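June 8, 2023

Finally sat down at the bench after dinner and got going on the arm again. I've been calling the whole project Skerdale since the kit days, and Gwendolyn still asks how "the sheep farm" is coming along. Fine, thank you!

Tonight was all simulator. I wanted the grip sorted out before I put the real motors through it, after what I did to the last pair (I can still smell it). So I loaded the workbench model with the wood top, parked the gripper over it and spent way too long nudging numbers. The finger gap was set 2 mm too wide in my file. Two! I'd been blaming the controller for a week — wrote a whole grumpy page about it in here — and it was my own typo from back when I swapped the finger plates.

Yolanda Kowalczyk came by the shop while I was at it and borrowed my good calipers. She thinks I should slow the closing speed way down and worry about force later. I had it at 2000 steps a second, which she called rude. Tried it at half that and I like it better, though it makes every run drag on and I got up for crackers more than once.

Still to do: print the cable clip again, the Grokiteck board needs its fan back on, and I owe Gwendolyn $14 for the bearings. Also rename my files. I have one called final and one called final_new and I opened the wrong one again tonight.

Left the sim up with the fingers on either side of the black rod, looking down over the top of the gripper. I want to start from that same pose tomorrow and try the slower close with the wrist turned a little, then maybe, maybe, plug in the real one.
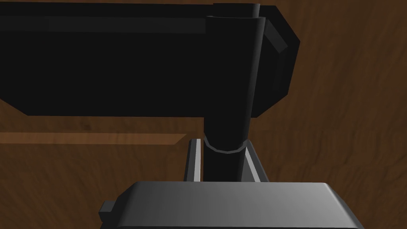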